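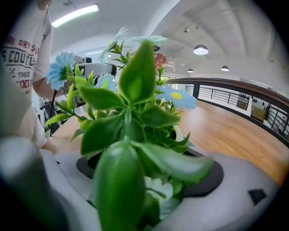
Potted arrangement, Massawe practice unit, afternoon session

Jornitz Student Automation Forum > Manipulation Project > Task 2: Potted Plant

12 replies · 4 shares

grarnu_lead
Members are reminded that the artificial plant remains the assigned object for Task 2 through the end of September. Each team is to submit 500 demonstrations performed with the hand-held grippers. Teams are asked not to substitute a simpler object.

tealtray_ops
Our team requests that this be reconsidered. The leaves fold under the fingers, and the flowers hide the rim of the pot from the gripper's own view. A plain cup would permit a fair comparison between teams.

grarnu_lead
The cup was the object for Task 1. The purpose of Task 2 is to work with an object that bends and blocks the view. The rules issued for the Vidport round apply -- they will not be changed at this stage.

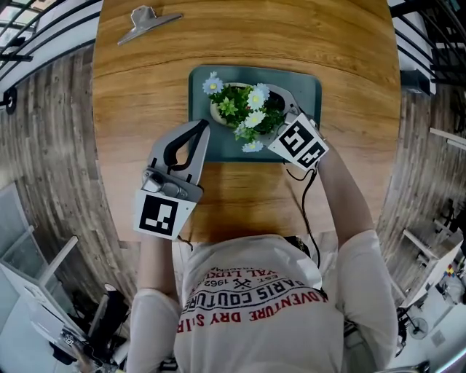

unit2035
May a team use one gripper on the foliage and the other on the pot within the same demonstration?

grarnu_lead
Both grippers may be used in any combination, provided that the plant is upright on the tray when the demonstration ends.

second_bench
I must disagree with the earlier request. Our team found the plant difficult during the first week, and the later demonstrations were considerably better. Approaching the rim from the side was more dependable than reaching down through the leaves.

tealtray_ops
That may hold for an operator with long practice. New members tend to grip whatever is nearest, and the result is a set of demonstrations with very little in common. We would ask at least that the grasp point be stated in the rules.
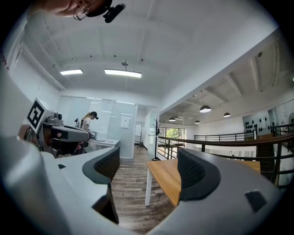 second_bench
A fixed grasp point would also remove the variety the model is meant to learn from. With 4000 demonstrations expected across all teams, some disagreement in method is acceptable and should be recorded in the notes.

grarnu_lead
The grasp point will remain open. Teams shall enter the chosen approach in the Grarnuvholm log sheet before each session -- "rim," "stem" or "other" is sufficient.

tealtray_ops
Noted. We will enter "rim" for new members and review the matter after the next upload.

31 likes · 12 comments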